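How I reupholstered my dining chairs in one arvo (drop-in seats, no sewing)

I put this job off for the whole of winter and finally got stuck in one weekend in September, when the original vinyl had split on three of the four seats. We bought them secondhand in Posbridge for $80 the set, so I wasn't exactly scared of wrecking them!

You'll need a staple gun, 10 mm staples, a flathead screwdriver, pliers, decent scissors and your fabric. Go for a proper upholstery weight if you can. I tried a quilting cotton on the first one and it went see-through over the foam (lesson learnt, that one's been redone).

Flip the chair over and undo the screws holding the seat pad. Keep them in a jar, and write the chair number on the bottom of each pad in pencil, as old chairs never quite match each other. Then lever out the old staples. This is the boring bit. Put the radio on, wear glasses, and sweep up afterwards unless you enjoy finding staples with your feet.

Before you cut anything, drape your fabric over a seat and live with it for a day or two. Stripes and checks look very different once they go around a curve, and I'd much rather find that out before the scissors come out.

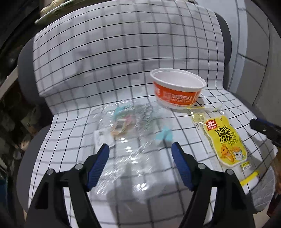
Black grid on white, draped over a grey padded seat.

Happy with it? Lay the fabric face down, pad on top, and cut with a good 8 cm spare all the way round. Put one staple in the middle of the back edge, pull firmly, then one in the middle of the front. Same for the sides. Now flip it and check your lines are straight, and if they aren't, pull those staples and go again while there's only a handful of them.

Work out from the middle towards the corners, stopping a few centimetres short. For the corners, pull the point in to the centre and staple it, then fold each side over like you're wrapping a present. Trim the bulky bits, screw the pad back on and have a sit. My first took an hour and a half, and the last one was done in twenty-five minutes.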